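Folding by Machine: The Workstead Student Robotics Project

Students taking part in the Workstead robotics project have chosen laundry as their subject for the year. The choice was made by the students themselves at the first full meeting in May, after a long discussion in which stacking, sorting and pouring were also proposed. The group that argued for folding did so on the grounds that everyone at the meeting already knew how a shirt should look when it is finished, and could judge the result without special training.

Workstead admits students from any course of study. The present group has 7 members, of whom three had written no computer code before they joined. New members spend their first sessions learning to start the equipment, to stop it safely and to keep a proper log. They then move on to guiding the two arms by hand controls, and only later to the writing of programs.

A difficult material

Cloth presents problems that a wooden block does not. A block keeps its shape when it is lifted, and a program that has found one corner can work out where the others must be. A shirt changes shape each time it is touched. A sleeve may lie beneath the body of the garment, or a hem may roll under itself and look, to a camera, very much like a fold made on purpose.

For this reason the students work with plain garments in a single colour and set each one down on a white table, against which its outline can be found easily. The two arms share the work. In most of the routines written so far, one gripper holds the fabric while the other draws an edge across it – a method the students took from watching one another fold shirts at home and in the common room.
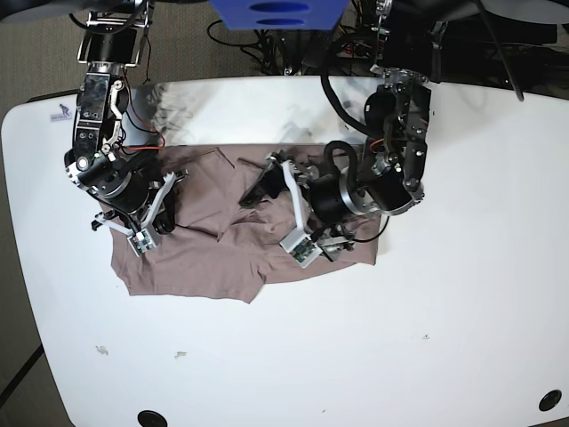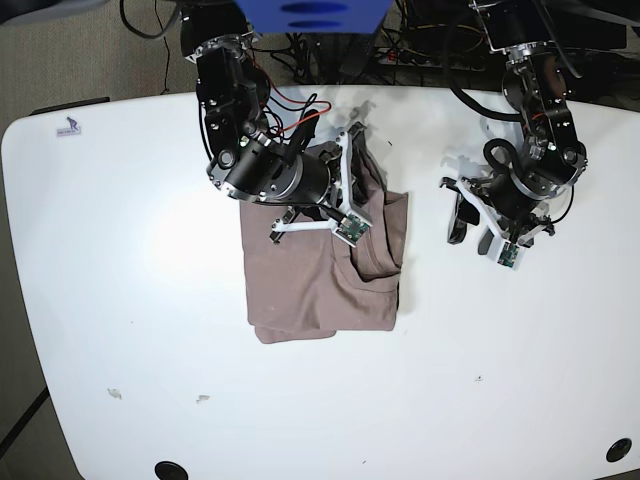
Brown fabric under the two arms at the Workstead table.

Keeping the record

Every attempt is entered in the log, whether or not it ends in a usable fold. By the start of the present term the log held 480 entries. Each gives the garment, the position in which it was set down, the name of the routine and a short note in the student's own words. The notes vary a good deal in length. One reads only "sleeve again".

The log is kept in a program named Jilla, written by an earlier group of Workstead students and passed on with few changes. It allows attempts to be grouped by the kind of fault recorded, and it was through this that the current members found that a large share of their difficulties arose at the first grasp. Two layers had been taken up where one was wanted. The routine has since been rewritten so that the gripper closes more slowly and the arm pauses before it lifts.

The Mansour meeting

The group will show its work on Sat 17 October at the Mansour open meeting, where student teams are invited to present projects still in progress. Each team is given a table, a power supply and 100 minutes, including the time needed to set up. Workstead will share the afternoon session with Vumonus, a student club whose members are working on the sorting of cutlery.

Visitors may bring a plain T-shirt of their own for the arms to attempt. Garments with buttons, zips or loose trimmings cannot be accepted. Students who wish to join the project next term should speak to a member at the table, or leave their details in the book provided.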